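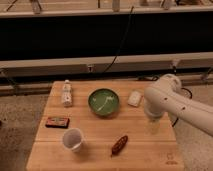 **Trulcombe Allotment and Garden Society: minutes of the May general meeting**

Held in the upstairs room, Harahap Hall, 7:00 p.m.

In the chair: Felicidad Policarpio
Minutes: Virgilio Manalastas

Apologies were received from the holders of plots 14 and 31. The plot 9 holder arrived during item 3.

**1. Minutes of the last meeting**

Approved with one correction. Under "Paths," the words "north gate" should read "east gate." The north gate was rehung last fall and is not in need of work.

**2. Matters arising**

*Padlocks.* New padlocks are on both gates. The code was sent out by letter with the rent notices. Members who share a plot are to pass the code on themselves. The old code no longer works and there is no point in trying it.

*Bonfires.* The rule stays as it is: none between the start of April and the end of September. The chair has written to the two members who had fires in April. One has replied.

*Plot 22.* The holder has asked for more time to clear the brambles. It was agreed to give until the end of June and then look at it again.

**3. Water**

The chair reported on the tanks. The lower tank holds 900 liters and the upper tank 800. The lower tank filled without trouble over the winter. The upper tank has dropped between fillings and the cause is either the float valve or the seam near the outlet. Virgilio has changed the washer on the valve and will mark the level with chalk each evening to see whether it still falls.

A member from the top row said that by the time water reaches the upper tank on a dry evening the lower plots have already had their hoses on for an hour. Several members from the lower plots said they do not use hoses. The chair read out the rule, which allows watering cans at any time and hoses only before 9:00 a.m. There was a long discussion about whether a soaker line counts as a hose. Put to a vote: it does. Carried, with four against.

It was suggested that the upper tank be moved 2 meters back from the path so that barrows can get by. Left until the leak has been dealt with.

**Action:** Virgilio to report on the tank. Chair to put the hose rule on the board by the east gate in larger print.

**4. Money**

The balance was read out and accepted. Rents are in from all plots but three. The insurance renewal has come and is up by a small amount. The society will stay with the same policy for another year.

Dultar have quoted $300 to deliver and spread wood chips on the main path. Two members thought this was high and asked whether the chips could be delivered only, with members doing the spreading. Felicidad will ask for a price on that basis. If it comes in under $200 she may go ahead without bringing it back to a meeting.

**5. Seed potatoes and bulk order**

The potato order was short by one sack of the second earlies. Sesus have given a credit, to be used against the fall order. Those who went without were asked if they wanted their money back now or onions sets in the fall. All but one chose the sets.

Orders for garlic and overwintering onions to be on the sheet by the end of July. Names must be readable. Last year two bags of garlic went home with the wrong person because the sheet had got damp in the shed, and the sheet will now be kept in the hall.

**6. Pests**

Deer have been in again along the bottom fence and have taken the tops off the beans on plots 3, 4 and 6. The gap is under the hawthorn, where the wire has lifted. The plot 4 holder has pegged it down with tent pegs for now. Agreed to buy a roll of stock fence and fix it properly in June.

Slugs were raised. No action.

Allium leaf miner was found on leeks last fall on at least two plots. Members were asked to cover leeks and onions with fine mesh and not to put affected plants on the shared compost. The chair has a spare length of mesh if anyone wants to borrow it.

**7. Open afternoon**

To go ahead in the second half of July, 2:00 to 5:00 p.m. There will be a plant stall, tea, and a produce table. The judging of the produce table was not popular last year and will be dropped. Members with spare tomato plants are asked to pot them on now and label them with the variety, as a good many were sold last year as "tomato."

The request from plot 17 for live music was turned down on account of the houses on the lane.

**8. Any other business**

The shed key on the blue tag is missing. Whoever has it should put it back on the hook.

The big wheelbarrow has a slow puncture. Pump is on the shelf behind the door.

Plot 9 asked if hens could be allowed. The lease does not permit livestock. The chair will check if hens are counted as such, but members should not buy any in the meantime.

Meeting closed at 8:40 p.m. Next meeting in September, same room.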